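### 4.2 Recording a demonstration by hand guiding

These steps apply to the Veltbridge arm with the wrist view switched on. One operator guides the arm; a second remains at the stop button.

1. Select **Teach**, then **Hand guide**.
2. Hold the enabling grip and move the arm to the start position.
3. Press **Record** and wait 2 seconds before moving.
4. Carry out the task at an even pace. A single recording may last up to 18 seconds.
5. Press **Stop**, then repeat until 10 recordings are stored.

**Caution:** Keep fingers clear of the wrist joint - the arm yields when the grip is held.

6. Open **Review** and check the wrist view of each recording.

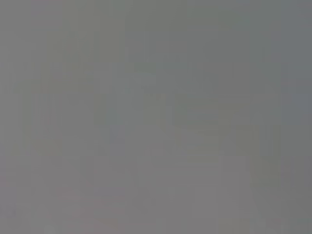
*Figure 7. Wrist view, darker towards the top and paler below, with no clear detail.*

Note: Mark any recording without clear detail as **Not for training**.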